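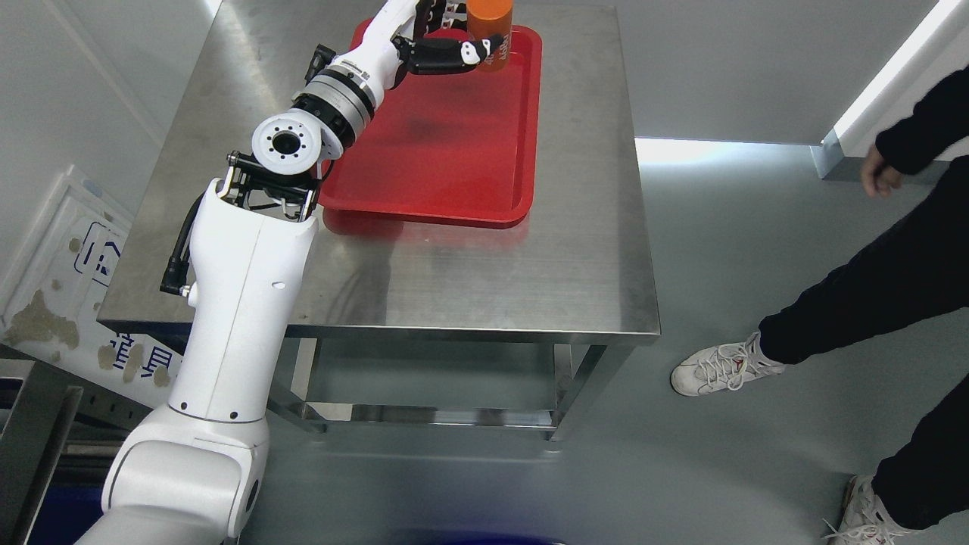 Contents | Previous | Next | Glossary

Chapter 12
Keeping the Arm Honest

4 min read

A robot arm leaves the factory knowing where its hand is. After a few weeks of work it merely has opinions. The cell at Flerkmont, which we follow through this chapter, logged 1,191 picks before its first grip check, and the maintenance sheet for that day reads, in full, "drifty."

We start with the dull parts: flange bolts, cable slack, fingertip pads. Check them in that order with the arm powered down. Calibrating around a loose bolt is a popular way to spend an afternoon.
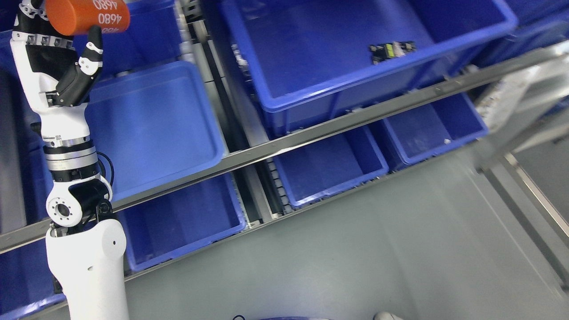
Photo: Ratanaporn / Meron Technical Press

Cable slack deserves its own section (12.2). Too little and the wrist tugs at its connector; too much and the loop goes looking for a bin to snag. Move each joint slowly through its full range and watch the cable, however interesting the hand may be.

We use cookies to remember your place in the book. Accept | Settings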